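POSTHARVEST HANDLING, UNIT 5
Mixed Fruit Storage at Room Temperature
Handout, revised July 27, 2026

5.1 Ethylene and ripening class
Climacteric fruit continues to ripen after harvest and gives off ethylene as it does so. Banana and apple belong to this class. Citrus is non-climacteric: it does not sweeten after picking, although ethylene can speed the loss of green color in the peel. Storage decisions in the home follow from this division.

5.2 Open trays
A shallow tray with low sides allows free air movement and does not trap ethylene the way a closed bag does. Contact points remain a concern — pressure bruises form where heavy fruit rests on soft fruit. Fruit should lie in a single layer, with small citrus outside the banana group where space permits.

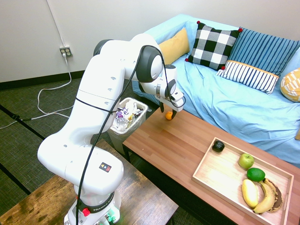 Lungu, in the Altville section, objected that separation on an open tray makes no measurable difference in a ventilated room, and that peel color misleads students more often than ethylene does. The first point is accepted for short holding times. The second is taken up in 5.3.

5.3 Reading peel color
Brown speckling on a banana peel indicates advanced ripeness and says little about the flesh, which must be checked separately. A green lime is at its normal market stage. Apple color depends on variety, so a green apple cannot be called unripe from color alone. Small oranges are judged by weight in the hand and firmness at the stem end.

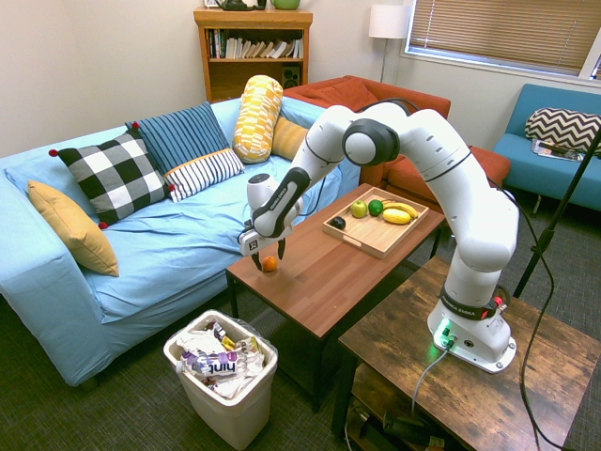

Citrus kept outside the tray can stand directly on a dry tabletop for short periods. Turn each fruit daily and inspect the underside for soft spots. Any fruit showing mold is discarded, and the surface it touched is wiped and dried before reuse.

Reading for next session: Keltidside storage notes, page 44 onward.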